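The sales pitch for the two-armed cell at Haltent ran to six slides, and the word "freed" was on most of them. Staff would be freed from sorting. They would be freed from handling mixed returns, the odd bottles and caps and toys that come back to the Wastport building and have to be picked up, turned over and put somewhere. What they would be freed to do was left for a later meeting.

Rainer Vogler went to the later meeting. He has worked on returns for most of his adult life and keeps a notebook of what comes across his bench, so he had questions. How does the thing pick up something round? What does it do when the round thing lies at an angle? The man from Simineck, the firm that put the cell together, told him the soft fingers would handle it.

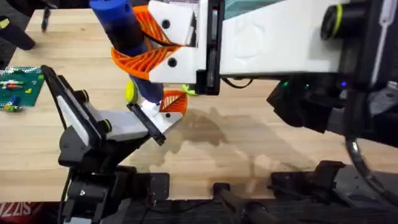
Vogler remains unconvinced by soft fingers. He grants that ribbed tips forgive a sloppy approach better than hard ones do. But a person passes an object from one hand to the other without thinking about it, while a pair of arms has to be taught, and the teaching is labor. In the first month he and his coworkers guided the arms through 1398 handovers, by the count in his notebook. None of those hours appeared on the slides. In the department's budget they were entered as "transition."

I asked to see the figure that persuaded management, and was given one: 2925 items a week, the load the cell is supposed to carry when it is fully running. It is a target. Nearly everyone I spoke to in the building quoted it to me as though it had already happened.

The work itself has changed in ways the target doesn't measure. Sorting used to be done standing, in pairs, with a lot of talk. Now much of the day is spent in a chair, watching a gripper and waiting for the moment when it needs help. Vogler says his back is better for it and his temper is worse. "I used to be tired at the end of a shift," he told me. "Now I'm tired and I couldn't tell you what from."

Then there is the matter of pay. Guiding the arms was described as a skilled job when people were asked to take it on, but the pay grade is the old one. Uysal, the outside consultancy hired to review job descriptions, has been asked whether watching a machine counts as operating it. Its answer is due in November. If the answer is no, two of the more experienced people on the team have said they will go back to the loading dock, where at least the job has a name.

Management's reply is that all of this is early. That may be so. Early is also when the habits get set: who gets called when the arm stalls, whose mistake it is when something drops, how long a person can be expected to stare at a fingertip before someone else takes the chair. At the moment there is no written rule for any of it. People swap when they feel like swapping, and the shy ones sit longest.
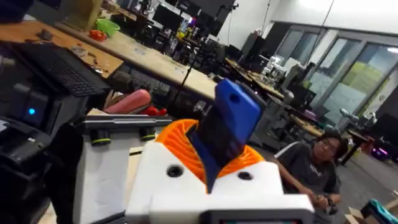
## What the staff are asking for

The list Vogler handed in on October 25, 2024 is short and rather dull, which I take as a good sign. It asks for a fixed limit on time in the chair. It asks that hours spent teaching the arms be logged as teaching. It asks for a say in which objects get tried next, as the people who sorted them by hand know which ones are trouble.

He has had a polite email back. The cell is still being tuned, it says, and his points will be looked at once the numbers settle. He printed it out and put it in the notebook, next to the handovers.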